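Sage green (interior colour)

Sage green is a soft, greyed green used on the walls and floors of houses, schools and offices. It takes its name from the leaves of the garden herb, and sits somewhere between a true green and a warm grey, so that two people standing in the same hallway may quite happily disagree over which of the two they are looking at. Paint makers have never settled on one recipe, and the name covers a generous family of shades.

In the town of Dekholm, where the colour has long been a favourite, the older terraces were painted with a chalky green distemper sold by the local firm of Poulain. Its pattern book listed the shade as number 300, and householders would ask for it by number over the counter for years after the book itself had gone out of print.

Grey-greens are often carried down to the floor as well, usually a tone or so away from the walls, and a plain matt finish keeps the whole thing restful to live with.

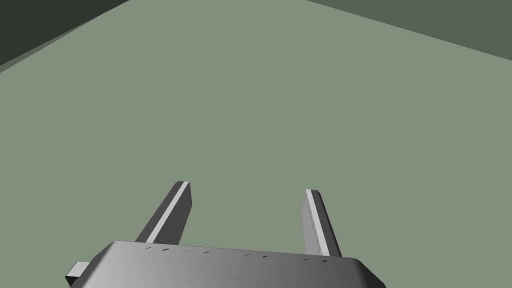 Pairing with darker greens

A pale sage is very often set beside a deep charcoal green, and the two get along nicely as long as there is enough daylight to go round. Decorators in Clokton traditionally put the darker paint on the wall facing the window and kept the lighter one for the sides – a habit that spread to the seaside bungalows of Sundeck, where it can still be found today. The change of colour is generally made at a corner, and a crisp line there does more for the room than any amount of trimming elsewhere.
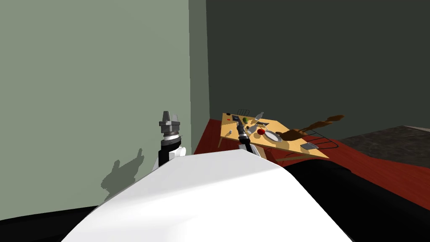 Does sage green make a small room look darker?

It depends mostly on the light. In a room facing north the grey in the paint comes forward and can feel a little gloomy by January, so a version with more yellow in it is the kinder choice. In a sunny room even a fairly strong sage stays fresh and airy.

Last edited 12/7/20

Related articles
Distemper (paint)
Olive green
Limewash
Skirting boards

We use cookies to remember your reading preferences. Accept | Manage settings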